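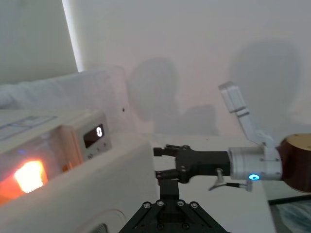 # Countertop oven advice, checked

Most tips for small ovens get copied from one site to the next without anybody trying them. I keep a list of the ones people send me and try them when I have a free evening. Updated 2025-07-06.

**"You never need to preheat a small oven."** Doubtful. Toast doesn't care. Frozen fries don't care much either. Biscuits do, and mine came out flat and pale on the bottom when I put them in cold. I give it 8 minutes for anything with baking powder in it and skip it for the rest.

**"Trust the dial."** No. Mine runs 20 degrees hot at the low end and close to correct at 400. Buy a cheap oven thermometer, hang it from the middle of the rack and leave it alone for a while before you read it. Opening the door every two minutes to check will give you a number that means nothing.

**"Line the crumb tray with foil."** Read your manual first. Several makers tell you not to, and the tray on mine slides out and washes in less time than it takes to find the foil. Kourosh Mousavi wrote to say he has lined his for years with no trouble. Fine, but I'm still not recommending it.

**"Clean the glass with baking soda paste."** Works, slowly. Unplug the oven, let it cool, spread the paste on the inside of the door only, and leave it 30 minutes. Wipe with a damp cloth, then wipe again, then again, as the white film keeps coming back. Old brown spots in the corners need a plastic scraper. Keep the paste off the heating elements.

I tried the version with vinegar poured on top, too. It fizzes. The glass looked the same as it did with plain paste, and there was a puddle under the door hinge.

**"Steam a bowl of lemon water to get rid of smells."** The kitchen smelled of lemon, then of lemon and salmon. Washing the rack and the tray did more. Loukia Panagiotou swears by running the oven empty on high with a window open, and I'd put that ahead of the lemon – it did get rid of most of the fish.

**"Parchment is safe at any temperature."** It isn't. Look at the box for the limit. In a small oven the paper also sits a lot closer to the elements than it would in a big one, so trim it to the pan and don't let the corners stick up. Never under the broiler.

**"It always saves money over the big oven."** For two potatoes, probably. For 16 cookies, which in my case means three batches on a tiny pan, I have my doubts. I haven't measured it, and I suspect the people quoting exact savings haven't either.

**"Cut the recipe time by a quarter."** Too neat. Start checking early, sure, but a deep casserole took me the full time and the top was dark well before the middle was hot. Tent it with foil once it has enough color, and keep the foil clear of the elements.

Still to try: the folded foil trick for reheating pizza (from Ruan Tshabalala, in May), and whether a baking stone does anything in an oven this size besides take forever to heat up.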